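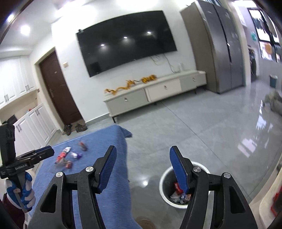
## Cable Control on a Hung Television

A television fixed to the wall leaves the console top free, but it moves the wiring problem to eye level. On a white wall, thin loose cables below a black screen show from across the room.

Surface trunking is the simplest correction. Dennis Sowerby, who fits screens for Flonivance, runs it straight down from the lower edge of the set to the back of the furniture. He allows 44 mm of slack at the top, so the set can be tilted for service, and fixes a clip at each end. Power and signal leads go in separate channels. Painted trunking needs 2 coats.

A long, low console on slim legs suits this arrangement, with drawers for remotes and spare leads. Ornaments belong toward the ends. The pair of golden-yellow figures, one of them dragon-shaped, takes up little depth and stays below the screen.

Reflections are a separate matter. Three ceiling lights register clearly on a glossy panel when it is dark. Shirley Fairclough of the lighting studio Niler recommends putting the fittings nearest the screen on their own dimmer and checking the result from the seat with the set switched off.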